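Two-arm dish clearing: leader arms or hand guiding?
Skanda forum > Teleoperation

nikside_bench
Task is black dishes from table to raised shelf, both arms.

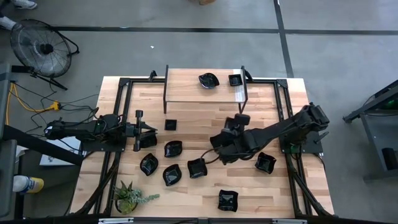
We have 60 episodes by remote control. Grasps on the glossy rims are the weak point – the operator closes too early. Would guiding the arms by hand be better?

grevunen
For one arm, yes. With two arms you need both hands on the links and have none left for the grippers. Stay remote.

barajas5
Disagree. A foot pedal handles the grippers. We recorded 2,903 episodes that way.

grevunen
With your hands in the wrist camera views? The policy never sees those at run time.

barajas5
We replay the joint path and record the cameras on the second pass.

nikside_bench
Replay assumes the dishes go back to the same spot. Ours are light and shift by 5 mm at a touch.

grevunen
Then slow the gripper closing speed on the leader side first. Try a factor of 2 and record a fresh batch before changing method.

nikside_bench
Will do. Keeping the old set separate.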